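Grocery stores should sell potatoes loose again, and they should let people buy two of them.

My store in Brernach switched to bags last October. The smallest bag is 10 pounds. I live alone and cook maybe three nights a week, so most of that bag goes soft before I get to it. I throw out the rest and feel bad about it, and then I buy another bag the next month.

The manager, Jerome Sarmiento, told me bags are faster at the register. I believe him. A cashier scans one code and moves on. But the time saved there gets paid for in my kitchen, and in the trash behind 664 other apartments in my complex.

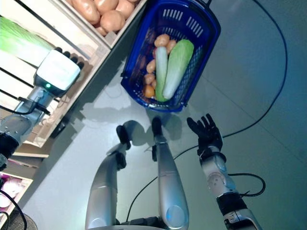 *Potatoes on a wooden shelving unit.*

My neighbor Dewanti Pelupessy splits a bag with me when we both remember. It works fine, though I don't think shoppers should need a partner to buy dinner. Older people have it worse. A heavy bag is hard to carry up stairs, and plenty of them are cooking for one.

I would pay more per pound for loose ones. I already do at the market in Ondis, a 20-minute bus ride away, where you pick what you want and put it on a scale. The line there moves along well enough.

Keep the bags for families who want them. Put a bin next to them for everyone else. If the store needs to charge a little extra for the trouble, it can print that on the sign and let us decide.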